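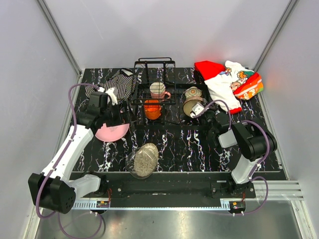

A pink plate beside a dish rack on a black tabletop with white, pink and lavender streaks.

Cabello to Open Second Kitchenware Lending Shelf in Latutmont

LATUTMONT, June - Cabello, the household goods lender, will open its second lending shelf in Latutmont this month. Residents will be able to borrow plates, bowls, serving dishes and glasses for parties, family visits and school events, and return them within a week.

The new shelf is on the ground floor of the Skisine building, next to the bike repair counter. It opens at 10 a.m. and closes at 6 p.m. A return hatch on the parking lot side stays open until 9 p.m.

Cabello started its first shelf in the old post office with 50 place settings. The Skisine location will have 83, along with 35 serving pieces that were not offered before, including large platters, salad bowls and cake stands.

"People were calling us in April to ask for plates for graduation parties, and we had already lent them all out," said Babar Memon, manager of Cabello. "The second shelf should take care of most of that. We may still run short on the busiest weekends."

Borrowing is free for Latutmont residents with a library card or a utility bill. People who live outside the town pay a deposit of $2 per place setting, refunded when the items come back. Chipped or broken pieces should be reported at the counter. Cabello does not charge for the first broken item in any loan.

Bookings will be handled through Hivix, the reservation service already used by the town for picnic shelters and meeting rooms. Residents with a Hivix login do not need a new one. Bookings can also be made by phone or in person.

Items should be washed before they are returned. All pieces are washed again before the next loan.

"We picked plain shapes that stack well and are easy to replace," said Wajid Bugti, who bought the stock for the Skisine shelf. "If you borrow 20 dinner plates, they will fit in one crate and you can carry it to the car."

Crates are included with every loan and must be returned with the dishes. Tablecloths and cutlery are available only at the post office location for now.

Media contact: Babar Memon, Cabello, Latutmont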